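Jornesow Structural 5 – Finite Element Analysis for Thin-Walled and Welded Assemblies

Overview | Solvers | Meshing | Licensing | System requirements | Support

Jornesow Structural is a finite element package for engineers who work with plate, sheet and welded section. It covers linear static, modal, buckling and nonlinear contact analysis in one desktop program, with a single model file carried from geometry import to the final report. Release 5 replaces the contact solver, rewrites the mid-surface extraction tool and adds a fatigue module for seam and fillet welds.

Existing users can open models from the two previous releases directly. Models from older releases need to be converted with the migration utility in the Tools menu, which writes a log of any property that could not be mapped.

Geometry and mid-surfacing

Solid geometry is read in STEP, IGES and Parasolid formats. The mid-surface tool pairs opposing faces by distance and angle, assigns a thickness to each resulting sheet and extends neighbouring sheets until they meet. In Release 5 the pairing step also handles tapered plate and stepped thickness, both of which previously had to be split by hand. Unpaired faces are coloured red in the model tree and can be resolved one at a time or suppressed as a group.

A part library supplied with the program contains 268 rolled and cold-formed sections to common metric sizes. Custom sections can be drawn in the sketcher or entered as a table of coordinates. Section properties are computed when the sketch is closed and are stored with the model, so a library update does not alter finished work.

Meshing

Shell meshes are quad-dominant by default. The mesher honours hard points, weld lines and bolt holes, and places a washer ring of elements around each hole unless told otherwise. Element quality is reported as warping, aspect ratio and Jacobian, with limits that can be saved as a company profile.

Solid meshes use ten-node tetrahedra. Where shell and solid regions meet, the program writes coupling equations that carry rotation as well as translation. These can be inspected in the constraint browser and edited before the run.

Nonlinear contact solver

The new solver uses a surface-to-surface formulation with automatic detection of contact pairs. Friction may be constant, pressure-dependent or defined by table. Self-contact is supported for shells on both sides, taking account of shell thickness and offset. Folded cartons, thin-walled tubes, clips and pressed lids fall within its intended range, along with the heavier bolted and bearing connections the program has always handled.

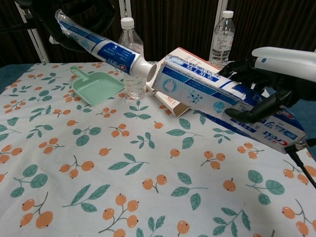
Crest toothpaste tube and carton, with the tube cap close to the open carton end.

Convergence is controlled by force, displacement and energy criteria. When an increment fails, the solver halves the step and retries up to the limit set in the analysis control panel. The location of the largest residual is written to the log at each cutback and can be displayed on the mesh while the job is still running. Restart files are saved at intervals chosen by the user.

Large-strain material models include isotropic and kinematic hardening plasticity, Mooney–Rivlin and Ogden hyperelasticity, and an orthotropic plasticity model for paperboard and similar sheet. Material curves are entered as true stress and logarithmic strain. A converter for engineering values is included – it warns when the supplied data extend past the point of necking.

Weld fatigue module

The module evaluates seam and fillet welds by the structural hot-spot and effective notch methods. Weld lines are defined once, during meshing, and carry their throat size and class through to the fatigue calculation. Load histories can be entered as blocks, imported as time series or combined from several load cases with separate scale factors. Rainflow counting is carried out on the combined stress history at each weld node.

Results are given as damage per block and as cycles to failure. Plots can be limited to a chosen weld class, and the governing load case is listed beside each result.

Verification

Each release is checked against a suite of 2163 test models before it is shipped. The suite includes closed-form plate and beam solutions, published benchmark problems and a set of customer models supplied under agreement. The verification manual lists the reference value, the computed value and the tolerance for every test, and is installed with the program. Zahira Liew maintains the suite and is the contact for queries about individual results.

A separate set of 33 contact problems was added for this release. Input files for all of them are in the Examples folder and run on the standard licence.

Post-processing and reports

Contours, deformed shapes, section cuts and free-body forces are available for every analysis type. Envelopes can be taken over any group of load cases. Results on shells may be shown at the top, middle or bottom surface, and averaging can be switched off across thickness changes.

The report writer fills a document template with model views, tables and load diagrams. Views are stored by name, so a report can be regenerated after a design change without setting up the pictures again. Templates may include the firm's title block and logo.

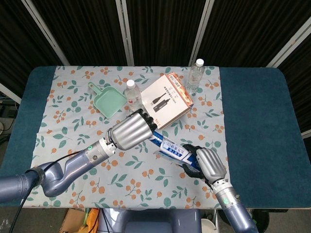 Toothpaste tube held between two robot arms over a printed tablecloth.

Add-on modules

Fodstead – topology and thickness optimization for shell models. Requires the Advanced licence.

Krishnan – random vibration and response spectrum analysis, using modes from the standard modal solver.

Dadix – job queue for sending analyses to a shared compute machine. One installation serves all licences at a site.

Licensing

Standard: linear static, modal and linear buckling.
Advanced: Standard plus nonlinear contact and large-strain materials.
Complete: Advanced plus weld fatigue, Fodstead and Krishnan.

Licences are issued per seat or as a floating pool. A floating licence may be checked out to a laptop for work away from the network and is returned to the pool when the checkout period ends. Maintenance covers new releases, corrections and technical support by email or telephone.

System requirements

64-bit Windows or Linux workstation. A solid-state drive is recommended for the scratch directory. The direct solver runs in memory where it can and moves to disk when it cannot – the run log states which mode was used. Graphics drivers should be certified for OpenGL.

Training and evaluation

The introductory course covers import, mid-surfacing, meshing and linear analysis. The contact course assumes the introductory material and is taught by Senad Delić, who wrote the contact chapter of the user manual. The next contact course is in November. Evaluation licences include every module, with no limit on model size, and can be requested through the sales office.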